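Hand-held grippers: do I keep the fumbled takes?

I've been recording demos with the strap-on grippers for a couple of weeks now, mostly picking things up off a table and standing them upright.
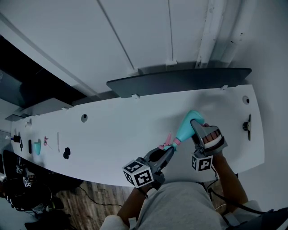

My problem is bottles. I go in with both hands, get one gripper on the neck, then dither with the other one - and the policy I trained on Tundel dithers too! I've got 142 takes. Should I bin the messy ones or just record loads more?

Asked Tuesday, 5 replies hidden

Answer 1 (accepted)
Keep any where you fumble and then recover, bin the ones where you stop and think. I plan the whole move before I press record, then do it a bit slower than feels natural. Also check your marker cubes stay in view of the camera when you roll your wrists, mine kept vanishing and Brinik quietly filled the gaps with rubbish. I cut 2 seconds off the start of every take as well.

Answer 2
Just get to 1000 and stop worrying.

Answer 3
Can't speak for Tundel, I'm on Grokum, but always leading with the same hand helped me loads. I used to swap whenever I got bored (bad idea).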